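May. Up before 7, kettle on, no milk again. Black tea then.

Big tidy of the back room today, or the start of one anyway. Nizar came by at 11 with the ladder and a bag of clips from Pement, the small ones, and stayed longer than he meant to. Good of him. He reckons the creases in the black fabric will drop out if we leave it hanging for a fortnight. I reckon it wants a steamer. Left it.

Drove to Kaletti for hooks, wrong size, drove back. Spent the petrol money on hooks I won't use. Lunch was toast standing up.

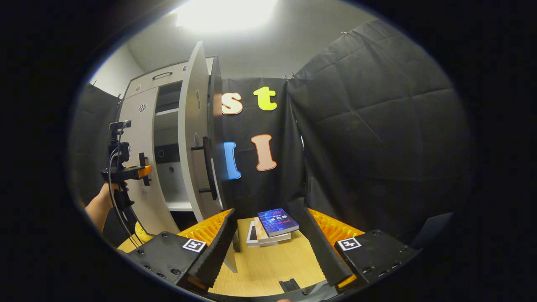 Page last changed: May, 9.40 pm

Curtains up, letters up on the back one. One of the bottom ones hangs a bit crooked and I'm leaving it, colour's nice, sort of peachy pink. The yellowy green t is my favourite. The cabinet hides a bit of the blue one so either the letters move along or the cabinet does. Not tonight.

There's still a gap where the back curtain meets the right hand one, light comes straight thru. Needs another clip, maybe 2. Nizar says overlap the fabric and clip it lower down. Will try his way first as it's free.

Cabinet – want to get the shelves sorted before Joonas is back. Paper and card on the top one, paints in the middle, heavy stuff down low. Was going to peel the stickers off the doors but the checkered one has grown on me, so it stays. The grey one I'm not fussed about either way.

Rang Aaltonen about the offcuts. They want 100 dollars for the roll, which is cheeky. Said I'd think about it. Pellen might be cheaper but they never pick up the phone after lunch.

Joonas messaged at tea time, wants to know if theres room for his boxes. Told him no. Then told him maybe, if he brings the good scissors back.

Shoulders sore from the ladder. Bins out, washing still in the machine, damn. Tomorrow: milk, clips, ring Pellen early, move cabinet a bit to the left if Nizar's about to take the other end. Bed.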